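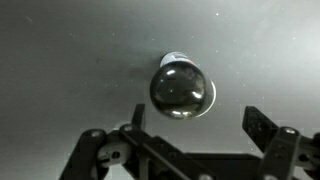
Mohsin Siddiqui

Home Papers Data Group Contact

5. What went wrong with the bulbs

Figure 5. Wrist camera view during the bulb task, with the fingers open and neither one touching the glass. The bright marks on the globe are the ones discussed in Section 5.1.

We had planned to give the bulbs a short paragraph near the end of the results and move on, and readers who only want the success rates can find them in Section 4. The longer we looked at the logs, though, the more we felt that the failures deserved a section of their own, partly since one of them was a real safety matter and partly because we suspect other groups have the same problem sitting quietly in their setups. Of the 890 grasps in the full study, 175 were on light bulbs, and 72 of those bulb grasps failed. In 12 of the failures the glass broke. Every other kind of object in the study put together gave us no breakage at all, so we could hardly call it bad luck.

5.1 Highlights that the tracker took for edges

The first fault is an ordinary one and we should have seen it coming. Our tracker, which we built on top of the Horkel pose library we had been using happily for small boxes and bottles, finds an object's outline in the wrist view and keeps hold of it as the arm comes down. With a matte object the strongest lines in the view are nearly always the real outline. A glass globe is much less helpful. In Figure 5 there is a small crescent up near the base, a long bright highlight along the lower edge, and a thin glowing rim down the right side, and each of these is as crisp as anything else the tracker has to work with.

The trouble with a highlight is that it belongs to the room as much as to the object. As the camera moves, the highlight slides over the glass, and a tracker that has locked onto it will slide along too, quite confident the whole way. In our replays the estimated center of the globe drifted toward whichever side was brighter, and the gripper dutifully followed. One finger then arrived early, nudged the globe, and the bulb rolled. A bulb doesn't roll in a straight line, of course. It swings around its base, so the second finger came in on a spot where there was no longer anything to hold. This accounts for most of the failures in which nothing broke, and we can't really describe them as dramatic. The arm rose, the controller reported a missed grasp, and whoever was on shift put the bulb back and started again.

Rizal Tjoa spent a patient week in October trying to fix this with lighting alone. Softer light helped with the smallest spots and did very little for the rim. Covering the globes in matte tape cured the drift completely, and it also meant that we were no longer grasping glass, so those trials are left out of every table in this paper.

5.2 The force limit that came back wrong

The breakages have a different cause, and for a while we missed it by blaming the tracker for everything. When Ataberk Yazıcı lined up the broken bulbs against the controller log, he noticed that each of them came after an operator stop, with normal trials on either side of the stop and no obvious change in the tracker's behavior.

At the start of a session our task program, Fastska, sends the gripper a low force limit chosen for fragile objects.
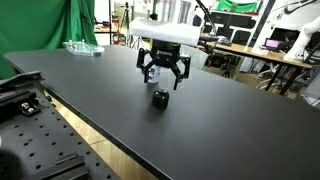 That limit lives in the gripper's working memory and nowhere else. If an operator presses the stop button, power to the tool is cut, and when it comes back the gripper loads its factory settings, including a force limit meant for much tougher things. Fastska kept its own copy of the low value and, seeing no reason to send it twice, went on displaying it. The person at the desk could look at the screen, read the right number, and press resume in perfectly good faith.

We would like to be plain about how uncomfortable this was to find. The stop button is the thing we tell every new member of the group to reach for without hesitation, and in our setup pressing it left the next grasp more dangerous than the one before. Bulbs are cheap, but broken glass near people's hands is a different matter, and a fingertip in the wrong place would have met the same high force. No one was hurt. Two of us had by then fallen into the habit of straightening a rolled bulb by hand with the arm paused overhead, and that habit has ended.

5.3 Changes made

The repair for the second fault took an afternoon. After any loss of tool power, Fastska now sends the force limit again, reads it back from the gripper, and refuses to move until the two values agree. The screen shows the value that was read back. Dimas Khoo also added a slow first closing on a foam block after every stop, which costs a little time and has been well worth it to our nerves. Hands stay out of the workspace unless the tool is powered down, and glass trials are run in safety glasses.

For the first fault we have only a partial answer. We now discard any line that moves against the object outline between two wrist views, which removes the wandering highlights fairly well but leaves the rim, because the rim stays so close to the true edge. Benedek Győri is working on a version that waits for first contact and then lets the fingers settle before either one pushes. We haven't run it for long enough to report on it, and the bulb results in Section 4 should be read as they stand, from before any of these changes were made.

Related items
Sarkia: notes on gripping shiny objects
Mercado grasp logs, format and download
Resetting tools safely after an operator stop

Contact the authors | Copyright the authors | Last updated 2/8/26 | Back to top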